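Mular Lids – student manipulation dataset, data card

Version: 3 (October release)
Maintained by: Wirko, the student robotics club
Task family: single-arm tabletop manipulation, one object
Episodes: 1547
Control rate of logged actions: 20 Hz
Operators: 18
License: see LICENSE in the top-level folder

Summary

Mular Lids is a set of teleoperated episodes collected by members of Wirko during one term. One arm with a two-finger gripper works over a mat on a table. The object is a flat round lid. The operator brings the gripper to the lid, grasps it by the rim, lifts it, and sets it down at a goal position given at the start of the episode. A second, smaller split contains pushes, where the lid stays on the mat the whole time.

The set was built for the club's own entry in the Astano student challenge. It is small, and it covers one table in one room. Teams that want broad variation in objects or backgrounds should look elsewhere or mix it with other data.

Workspace

The table top is light wood. The mat is dark gray and is taped down at all four corners. It marks the reachable area, and all start and goal positions fall inside it. The mat was replaced once, between version 1 and version 2, and its position moved by a small amount. Calibration files for the two placements are kept in separate folders and must not be swapped.

The origin of the table coordinate system is the near-left corner of the mat, under the tape. X runs along the near edge and Y runs away from the operator. Z is zero at the mat surface.

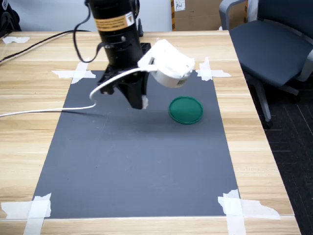 Rostam Bagheri
Data lead, Wirko

The green lid was used for all episodes in the main split. Its raised rim gives the fingers an edge to close on, but the approach angle matters. Episodes where the gripper came in too flat usually ended with the lid sliding. These are kept and marked as failures.

One fingertip carries a wrap of white tape. It was added before version 2. Episodes recorded without it have the field finger_tape set to 0. We saw a difference in grasp success between the two conditions but did not run a controlled comparison, so no number is given here.

The housing on the side of the arm is 3D-printed. Print files are in hardware/housing, along with the bracket drawings. The housing adds width on one side, and the motion limits in config/limits.yaml include a margin for it. If you reproduce the setup without the housing, the limits are still safe but will cost you some reach.

Cables are not tied to the table. The white cable can pass in front of the gripper and lie across the mat, and its path changes between sessions. We left this as it was. Policies trained on a single session tended to do worse on others, and the cable is one possible cause.

Collection procedure

1. The operator homes the arm and checks that the mat tape is flat.
2. The script draws a start position and a goal position for the lid.
3. A second person places the lid at the start position and steps back.
4. The operator starts the episode and drives the arm with the hand controller.
5. The operator marks success or failure when the arm is clear of the lid.
6. The second person can override the mark. Overrides are logged.

Episodes longer than 41 seconds are stopped by the script and marked as timeouts. Operators worked in pairs and changed roles after each block. New operators did one practice block, which is not part of the release.

File layout

episodes/ – one folder per episode, numbered from 0000
episodes/NNNN/states.csv – joint positions, gripper opening, timestamps
episodes/NNNN/actions.csv – commanded targets
episodes/NNNN/video.mp4 – color video
episodes/NNNN/meta.json – operator ID, split, start, goal, outcome, finger_tape
calib/mat_a, calib/mat_b – calibration for the two mat placements
config/ – limits and controller settings
hardware/ – print files and drawings
tools/ – loader, viewer, and the split script

Timestamps are in seconds from the start of the episode. Gripper opening is normalized, with 0 closed and 1 fully open. Joint positions are in radians.

Loading

Run tools/check.py first. It reads every meta.json and reports missing files. The loader, tools/load.py, returns states and actions aligned to the same clock. Video frames are read only on request. The viewer needs a display and will not run over a plain remote shell.

The default split is by session, and we recommend keeping it. A random split by episode puts near-identical backgrounds in both train and test and gives scores that are too high. The baseline from the Yazdani course project used a random split in its first report. The corrected results are in docs/baseline.txt.

Known issues

– Gripper opening drifts slightly during long sessions. The offset is not corrected in the files.
– Goal positions close to the far edge of the mat are underrepresented. The arm reaches them, but several operators stopped early.
– Furniture and boxes next to the table were not kept fixed. Do not use the background as a reference.
– In a few early episodes the outcome was entered after the next episode had started. These have outcome_late set to 1.
– The push split has no timeouts. The limit was not enabled for it.

Privacy

Operators are listed by number only. Audio was not recorded. Episodes in which a face was visible were removed before release, and their numbers are left empty.

Changes

v3: session split made the default, push split added, outcome_late field added.
v2: new mat placement, finger tape, limits file updated.
v1: first release inside the club.

Contact

Questions about the files go to Rostam Bagheri. Questions about the arm, the housing, or the controller go to Felicidad Talavera, hardware lead. Please include the episode number and the release version when reporting a problem.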